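Microfiber cloths - keeping them alive

Wash them on their own. Not with towels, not with socks, not with anything that sheds. Cotton lint gets in the loops and never comes back out.

Warm water, not hot. Half the detergent you'd normally use. NO fabric softener, no dryer sheets. Softener coats the fibers and then the cloth just pushes water around the counter. If you already did it, soak for 30 minutes in warm water with a good glug of white vinegar, then run it through again plain.

Drying: line or lowest heat. They dry fast anyway, mine go over the oven rail at night.

Greasy ones

Dish soap straight on the spot, rub the cloth against itself, leave it while you eat dinner. Rinse till the water runs clear, then in the wash. Mekdes Beyene wrote in to say a spoon of baking soda in the soak helps with the smell. Tried it, it does. Don't mix it with the vinegar tho, one or the other.

Sorting

Kitchen, bathroom, floor. Pick a color for each and stick to it. I had everything in one drawer for years and was definately wiping glasses with the bathroom ones. Cut a corner off the floor cloths if you only have one color.

Streaks on glass

Two cloths. One damp, one dry. Wring the damp one till it stops dripping - then wring again. Fold in quarters so you always have a clean side to turn to. Skip windows in full sun, the water dries before you get to it.

When to retire one

Stiff after washing, snags on your hands, leaves a trail. Move it down to shoes, bike chain, the inside of the trash can.
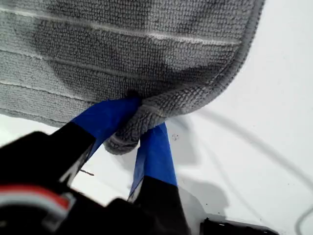

Sponges, quickly

Squeeze out and stand on edge, never flat in the sink. Swap every 7 days or so, sooner if it smells. Old ones are fine for teh outside bins, then throw them out.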